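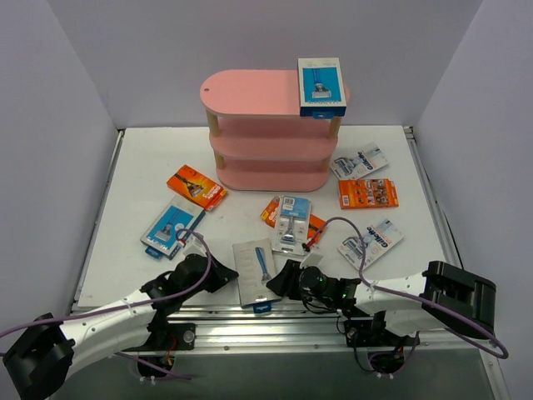 Can a two-arm cell restock small shelves in a store yet?

Asked in Shop Floor Automation, April. 3 answers

I look after fixtures and restocking for Jiltari, a small chain of drugstores. Most of the hours go into the grooming aisle: razors in hanging boxes and blister packs, which customers take down, look at and leave lying at any angle. A clerk straightens one bay in 10 minutes. We have 35 bays.

A sales rep for Sondau says a pair of tabletop arms can pick mixed razor packages off a flat surface and set them on a tiered shelf with the printed side out. I don't need speed, as the work could run overnight. I need to know whether this is ready to buy or still lab work. Packages are thin cartons, some with a plastic hanging tab, and a few clear blisters.

Answer 1 (accepted)

Partly ready. Break the job into steps and the answer differs for each.

Picking a single carton from a flat surface: yes. With two arms, one gripper can take each short side. Thin cartons lying flat are harder for one parallel gripper, which has to get a fingertip under an edge or squeeze across the width. Check the carton width against the jaw opening before anything else.

Picking from overlaps: unreliable. A blister lying across a carton shifts the carton when it is lifted. The usual fix is to take the top item, look again, then plan the next pick. It works but the cycle time roughly doubles.

Clear blisters: poor with depth cameras. Clear plastic gives missing or wrong depth. We trained on color images only and lost fewer picks.

Facing: depends on the tier gap. On an open top tier the arm can come in from above. On a lower tier the wrist has to enter from the front, and most wrists are taller than the gap. Measure the wrist including its cable loop. Ours snagged on the shelf edge until we rerouted it.

Hanging tabs: they fold under the carton when it is pushed back, and the carton then leans. Place from above where you can.

We ran 167 placements on a Poltetti bench cell with cartons only, top tier only. 10 needed a person. I would not quote that number for lower tiers.

Answer 2

No. We looked at it last year and the clerk is cheaper. Also who loads the table?

Answer 3

Agree with the first answer on tier gap. Two additions.

Ask the rep how many demonstrations the policy was trained on and how many package designs were in them. Ours had 3,000 with one carton design, and it failed when the manufacturer changed the artwork. Retraining with mixed colors fixed most of it.

Bolt the shelf down during tests. A light shelf moves when a carton catches the edge, and every later placement is off by the same amount. We used a Bellini clamp set.

Comment from asker: Wrist with cable is taller than our lower tier gap. Asking Sondau for a top-tier trial with our own stock.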